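How I Get a Picnic for a Crowd Packed in One Evening

Last updated: October

I've done the big family picnic at Pelton Lake for years now, and I used to be up until midnight every single time. These days I'm done by nine, so I figured I'd write it all down!

Start with the dishes, before you even think about food. I pull every bowl and cup we own out of the cupboard and match each one to something on the menu (slaw, beans, chips, the melon my aunt insists on). A sticky note on each helps if you've got helpers.

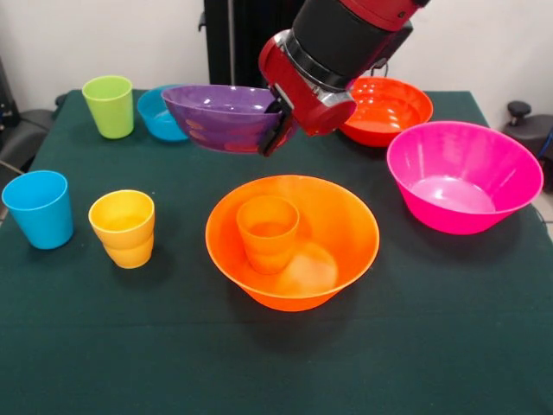 Next, boil your potatoes and pasta. Salt the water well, then spread everything on a sheet pan and let it cool for 30 minutes. Don't skip this or your mayo goes greasy, and I have thrown out a whole batch of potato salad that way. While it cools, chop your celery and onion and get the chicken in at 225, low and slow. 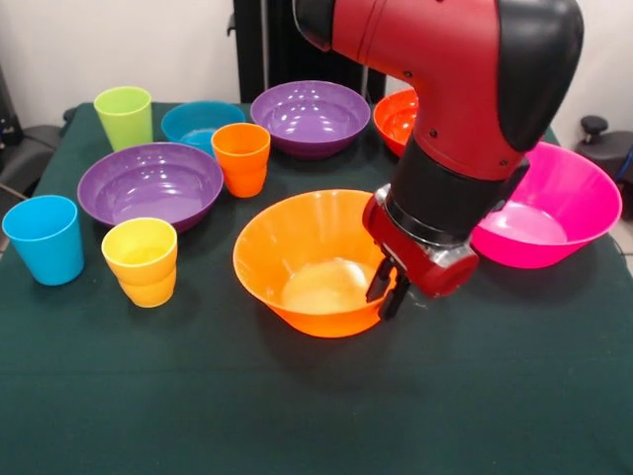
Dressings go in jars, never on the salad. I shake mine up the night before and pour them on at the lake. Freeze a few water bottles too – they keep the cooler cold and you can drink them later. Heavy stuff on the bottom, bread on top, and paper plates in a separate bag, please (soggy plates are the worst).

Last thing, nest whatever you can. A cup inside a bowl saves a surprising amount of room in the tote, and I tuck napkins in the gaps.
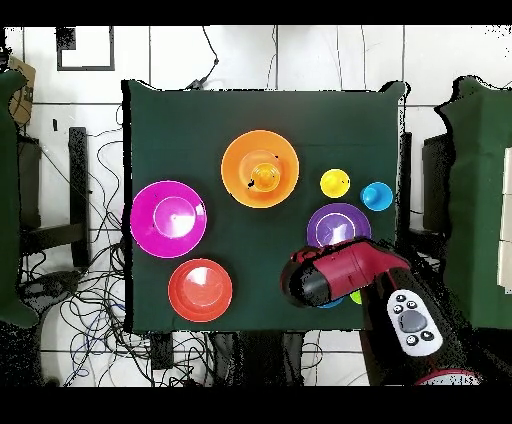 Cup inside the big orange bowl, magenta one to the left.

In the morning, all you load is the cooler and the tote. Bring a trash bag!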